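Linen Rental Questions

How far ahead should I book my tablecloths and napkins?

As early as you can, really! For summer weddings and anything in December, a couple of months is best. If your party is smaller, do call us anyway, even the same week, and ask for Nisreen — she knows what's on the shelves better than the computer does.

Which size do I need?

Measure the tabletop and tell us how much drop you'd like at the sides. Most folks want the cloth to reach the floor for a head table and are happy with a shorter drop for guests. If the tables are coming from your venue, please ask them for the measurements first, as "a regular round" can mean all sorts of things.

Is there a minimum order?

There isn't for pickup. For delivery we ask that the order come to at least $80 before tax.

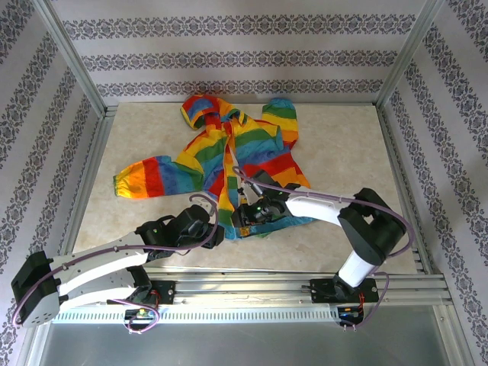 Delivery runs between 8 in the morning and late afternoon, and our drivers will bring everything to the door. If you have stairs or a loading dock, mention it when you book.

Do I have to wash anything before I bring it back?

Please don't! Just shake out the crumbs, and let damp pieces dry before they go in the return bag. Candle wax is best left alone, too. We would much rather deal with it here.

What if my guest count changes?

You can add napkins up until the day before, so long as we have the color. For orders of more than 200 pieces, we'd love a bit more warning.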